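Visit to the Trerkano Laboratory, 11 August 2024

Members of the Govel study group attended the open day of the Mevau household robotics project. Staff presented the simulated rooms in which navigation tasks are rehearsed; the library has held 1,414 room layouts since May.

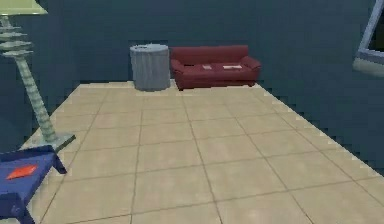
Visitors then followed a demonstration in the Đorđević Room, where each run was limited to 30 seconds. Questions concerned room layout and the cost of computing time. A second visit is under discussion. 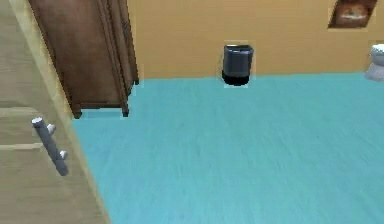 Simulated room with wooden cabinet, wardrobe and trash bin. Mevau project, open day.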